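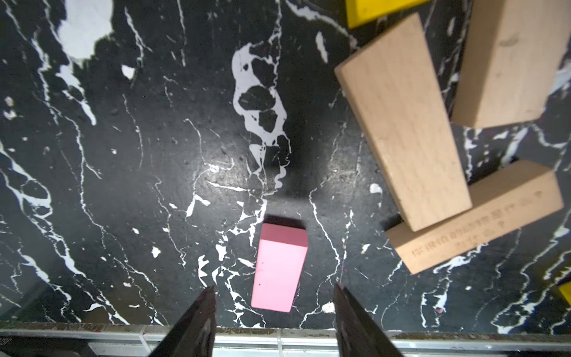
Source: Hivgate Press, view from the wrist camera. Used with permission.

Print this page | E-mail this page

Search this book Enter keyword Go

By the Hivgate editorial staff, May

Chapter 2
Gathering Examples

A learning system can only work from what it has been shown. Before any training begins, someone has to sit down with the arm and record examples of the job being done, and this takes longer than most students expect.

The main case in this chapter is a block-handling task set up at the Murnby teaching lab. A pink block lies between the two gripper fingers, with wooden blocks off to the right on a black and white marbled surface. The wrist camera sees all of them. An operator guides the arm by hand controls while the Pritix recorder saves the camera view, the joint positions and the opening of the gripper.

One complete attempt is called an episode. The Murnby group planned for 300 episodes and finished with 762, after the first model failed whenever the block was turned to a new angle. Their second round changed the starting angle and the position of the neighbouring blocks each time.

Failed attempts were labelled and kept in a separate folder. Whether to train on them is taken up in Section 2.4.

We then compare this set with the larger Ticona collection, which holds 3,550 episodes recorded by several operators. You will need the recording sheet from Chapter 1 for the first exercise.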